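The Great T-shirt Fold: our favourites so far

Back in July I asked if anyone else had a drawer of T-shirts they couldn't close, and it seems a lot of you do! What follows is a little gallery of laundry piles, beds and well-loved prints, with notes from the people who sent them in. I've loved every one of these. Isla McKinnon
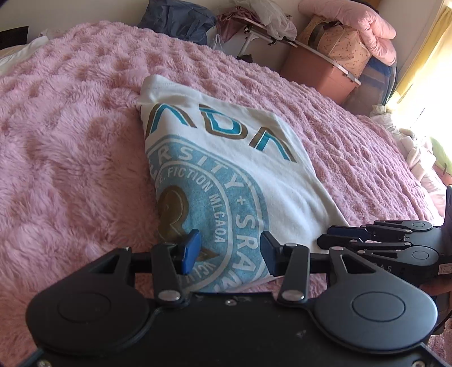
White tee, big lettering, very pink blanket. Folded with the print facing up, just how I like them.

I have such a soft spot for this one. The letters are outlined in brown with teal inside, and then there's that big pale blue seal underneath with white text round the ring. A brown and teal print on a white shirt is lovely anyway, but put it on shaggy pink pile and it fairly sings. I'd wear it tomorrow.

And can we talk about the blanket? Long, tufty, all ripples and ridges, with the light picking out paler and darker bands of pink. I've been after something like it for the spare bed ever since (Flynn Merrick says it would be a nightmare to wash, and he may be right, but I don't care).

A few words on folding a shirt with a big print, as several of you asked. Lay it face down and smooth it out with your palms. Bring each side in towards the middle, sleeves tucked back on themselves, then fold the bottom up to the collar and turn the whole thing over. You get the top of the design facing you, so you can find the right shirt without digging. Thick prints can crack along a hard crease, so keep the folds soft and don't pile anything heavy on top.

Ladan Jafarzadeh does hers in thirds and stands them upright in the drawer like files. She got 13 into a space where I can barely fit my jumpers! Hemi Lockyer rolls his, which works brilliantly for a rucksack and less well for anything with a collar. Gijs Goossens hangs the lot, so he's excused from this page, although he did write me a very long email in defence of hangers.

A bed really is the best place to do it, by the way. You've got room to spread out, it's a decent height if you kneel, and you can sort into piles as you go. A fluffy blanket does grip the fabric a bit, so if your shirt won't slide, lift it and lay it down again.

More to come! If you've got a favourite old shirt with a print you can't bear to part with, fold it, put it on the nicest blanket in the house and send it in with a line or two about where you got it. University shirts, band shirts, holiday shirts, all welcome. The page was last added to in October 2025 and there's plenty of space left.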